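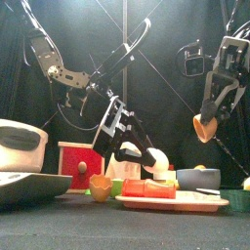
It has to go back in the shell or it doesn't count, according to one parent at the spring open house, who was told that the rules committee had considered this and decided to be kinder than that.

Home News Clubs Contests Press Contact

DRENDMONT STUDENTS TAKE TWO ROBOT ARMS INTO THE TOY KITCHEN

28 June 2024 – The Drendmont Robotics Club will enter the Hulo Tabletop Challenge this summer with Arango, a pair of black robot arms that have spent most of the school year learning to handle a play breakfast. The club has 4 student teams and one toy egg they all have opinions about.

The contest asks entrants to work through a set of kitchen chores with two arms sharing one table. Drendmont picked the egg. It is white and round, it comes with an orange shell in halves, and it does not care how much homework anyone has. One arm holds the egg while the other handles a half shell, and the arms are expected to stay out of each other's way, a skill the club is still working on among its human members.

Students wrote the control software, which they named Mutix after a long meeting that produced no better name. They logged 261 practice runs between the start of May and the end of classes. Of those, 101 met the contest standard. The club considers this a respectable figure and would like it compared with the first week, when the figure was zero.

"We were asked whether a robot could make breakfast," the club said in a statement. "It can't. It can hold a plastic egg very carefully, and we are proud of it."

The bowl, the tray and the toy knife are part of later rounds. The knife round is optional, and two teams have signed up for it.

Practice continues through the summer in the Drendmont shop room, and visitors are welcome. Please do not rearrange the kitchen.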